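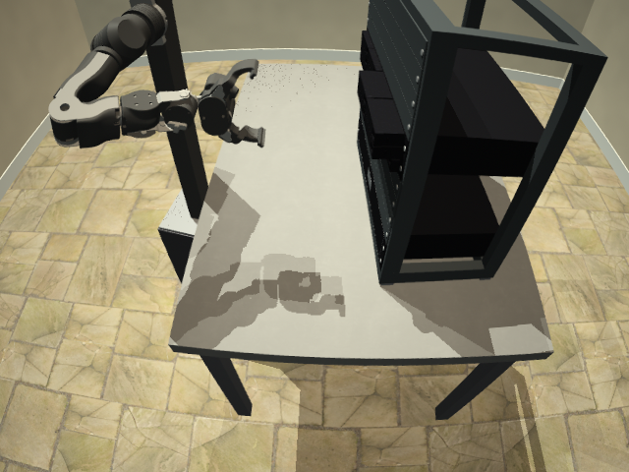

4. Seat Height and Table Height in Small Public Reading Rooms

4.1 Rooms and measurements

The three rooms in this part of the study are the branch libraries at Likgate and Fustside and the reading room of the Inthanon community center. All three were refitted within the same five-year period, and all three bought their tables and chairs separately. We measured every table from the floor to the upper surface and every chair from the floor to the front edge of the seat, with nobody sitting in it. Padded seats were measured a second time under a flat test weight, and the second value is the one used below.

The tables fall into two groups. Those at Likgate and Inthanon have fixed legs and differ by only a few millimeters from one to the next. Those at Fustside have screw feet, and here the spread is wider, mostly because the floor slopes toward the street door and staff have leveled the tables by hand over the years. We did not reset the feet before measuring. The chairs vary more than the tables in every room. At Inthanon, four models are in use side by side, and readers move them freely between the tables and the newspaper corner.

4.2 Visitor survey

Visitors were asked to fill in a one-page form when they left. It asked how long they had stayed, what they had mainly done (reading, writing, using a laptop, other), and whether the table had felt too low, too high, or about right. Forms were handed out through the whole of October, and we received 960 that could be used. Another 73 were set aside, most of them because the visitor had marked more than one seat number. Answers were entered in Mosetix and checked against the paper forms by a second reader.

Of the usable forms, 307 came from people who had mainly been writing by hand. This group is treated separately in Section 5. Writers seem to notice table height sooner than readers do, and several of them added remarks in the margin. The most common complaint was that the forearm could not rest flat without raising the shoulder.

4.3 Surface and glare

Surface color was not part of the original plan. It was added after the first week, when a number of visitors at Likgate used the space for comments to complain about reflected light — mainly from the ceiling fixtures, less often from the windows. White tables drew more of these remarks than tables with a darker top. We therefore noted the color and finish of each table and measured the light level at its center, once in the morning and once after dark with the fixtures on.

The light readings are less reliable than the height measurements. At Fustside one row of fixtures was replaced partway through the survey, and readings taken before and after that change cannot be compared directly. We report them in separate columns.

4.4 Limits

Visitors chose their own seats. Tall visitors may already have avoided the lower tables, and regulars at Inthanon told us they look for a particular chair before they sit down. The differences given in the next section are for that reason likely to be smaller than they would be with assigned seating. Children under twelve were not asked to fill in the form — the low tables in the picture book areas were left out as well.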